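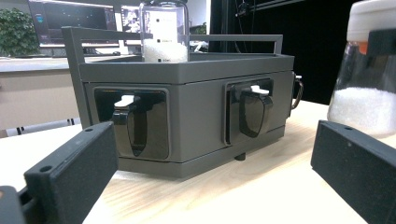
Drondcombe Community Pantry: Dry Goods Dispensing
Progress report to the Shirazi Fund
Prepared by Sylvie Dhillon, 26th October

Where we are

We have had a really good quarter and I'm glad to be writing this one. The two-lever dispenser is on the table in the refill room and our members have been trying it out. When we applied to you last winter we had a row of tubs, four scoops (two of them cracked) and a lot of spilled sugar on the floor by closing time. We wanted something a person could work with one hand, at table height, without having to ask for help.

The housing is plain gray and sits low on the table, with the two black levers in their own windows on the front. On top is a shallow tray, open, with a square bar handle over it. The tall bottle with the volume marks stands in the tray, and I can't say enough about how handy the marks have been! People like to see what they have. Several of our older members told Chantal they had never known what a week's worth of sugar looked like for their household until they saw it standing in a clear bottle.

What we did this quarter

Chantal Friesen ran seven trial sessions in the refill room, and 81 people came through them. Everyone was asked to fill a container they had brought from home and then to tell us one thing they would change. We got far more than one thing from most of them, as you might guess, and Chantal typed up the lot.

The levers were the big success. The white tabs stand out well against the black, and people went for them straight away without looking for instructions. We had printed a laminated card for the wall and we've taken it down again. Members with arthritis did better with the levers than with the scoops, and two of them have asked whether the same thing could be done for rice. (It can't yet, see below.)

We also moved the refill hours to late afternoon so parents can come by after school pickup. That wasn't in the plan we sent you, but attendance went up enough that we'd like to keep it.

What has been harder

Cleaning takes longer than we wanted. The seam below the tray collects grains, and so does the one near the bottom edge, and a cloth doesn't get into either of them. Chantal has been going over both with a soft brush at the end of each session. Feko, who supply the units, have offered to look at a closer fit on the next batch and we have sent them our notes.

Lifting is the other one. The handle is comfortable to hold, but several people wanted to pick the unit up with the bottle still standing in the tray, and we would prefer they didn't. We now ask them to take the bottle out first. A short label on the bar would probably do it, and Doler Print have quoted us a fair price for a set.

Rice and lentils will have to wait. We tried long-grain rice in one session and it jammed, so for now we are sticking with sugar and salt, which suits most of what members ask for anyway.

Spending

We have spent $400 from the materials line since the last report, mostly on bottles, brushes and lidded storage for the back shelf. Staff hours are on budget. The printing line is untouched apart from the card, and we'd like your okay to use part of it for the handle labels.

Member feedback

A few comments from Chantal's notes, with permission:

"I can do it sitting down. That's the whole thing for me."

"My son wants to work the lever every time so now he comes along without a fuss."

"Could the numbers on the bottle be bigger?"

The last one came up often - we are looking for a bottle with larger print that will still stand steadily in the tray.

Next steps

We have 27 households on the waiting list for regular refill slots, and we plan to bring all of them in by the end of January. Before then we will fit the handle labels, try out the larger-print bottles and write a one-page cleaning routine so that the job doesn't always fall to Chantal. We'd also love to have you visit. The late afternoon sessions are the liveliest, and you would be very welcome to bring a jar and fill it.

Please send any questions about the figures to me, and anything about the sessions to Chantal at the pantry desk.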